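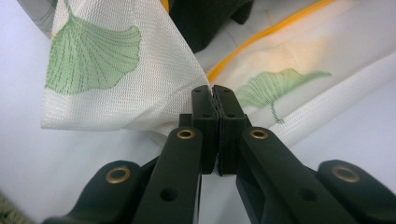 **1/** Right, I promised a few of you a proper thread on curtains for small windows, and it's Saturday and raining, so get comfy and put the kettle on.

**2/** The box room at our place in Itlow has a window so narrow that every ready-made pair I bring home looks like a ballgown on a broomstick. I've tried three lots now (sorry to the lovely woman on returns at Mulcahy, who knows me by name).

**3/** My first bit of advice is to measure the pole and forget the glass! I had 90 cm written on the back of an envelope for weeks and that was the glass, and the pole is a good deal wider. Cost me a very nice remnant.

**4/** Second thing – leafy prints. I love a big leaf on white, ginkgo most of all, but a large pattern wants a bit of flatness or you never get to see the leaf. Go easy on the gathers. One and a half times the pole width has been plenty for me, whatever the packet says.

**5/** Aisling Cullinane asked about lining. For a thin white cotton I'd say don't, unless somebody sleeps in there. The morning light coming through is half the pleasure, and you can always put a cheap blind behind it for February.

**6/** Hems! Hang them up with the hems only pinned, leave them 2 days, then sew. Mine dropped by a whole finger's width and I was so glad I'd been lazy about it.

**7/** I do a double hem by hand while the radio's on, and it takes me an evening a side, with biscuits. Machine is fine too, of course, my mum would tell you it's better.

**8/** Somebody wanted to know what I spent – £20 on fabric, and the tape was left over from the kitchen. Will do kitchen ones next, if I can find where I wrote down the drop.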